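Purificación Pastor has been asked when a machine will do the dishes so many times that she now answers before I finish. "Five years," she says. "It was five years when I started, too. It's a very stable number."

She runs the chores program at Destmont, which spends its days putting a simulated gripper through simulated housework. The program is called Rilen. Its task list has 222 entries, and the one she likes to talk about is the dullest: go to a spot, pick a thing up, put it somewhere else.

"People want to see it fold a shirt," she says. "I want to see it get something out of a corner. Corners are where housework lives."
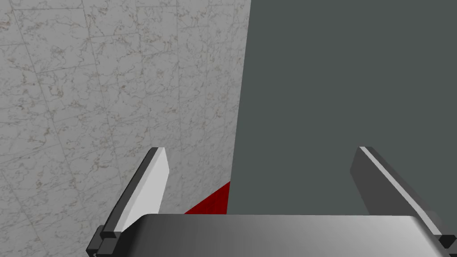 Marisol Apaza disagrees, and wrote to tell me so after I mentioned the corner theory. In her view the corner is a geometry problem, and geometry gets solved; what sinks these things is deciding whether the object was supposed to be there in the first place. Her own kitchen, she added, would defeat anyone on that point.

Pastor takes this well. "She's right, and I'd still like it to reach the corner."

I ask how often it manages. She gets careful. On a good run of 100 attempts at an easy pickup, she has seen 100 successes. Then they move the object next to something big and smooth, and the score becomes "a private matter."

Big, smooth things are a sore subject. Up close they fill the view and offer very little to go on. "You and I would pat it with a hand," she says. "We'd know in a second. The gripper has to be told that patting is an option."
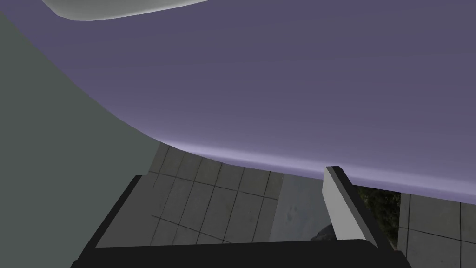 A gripper finger at the lower rim of a purple surface, in simulation.

So would she have one at home? She has a vacuum, she says, and it's afraid of the rug. As for shops, she gives the stockroom better odds than the sales floor, where customers keep putting things back wrong.

"Ask me again in September," she says. "I'll say five years."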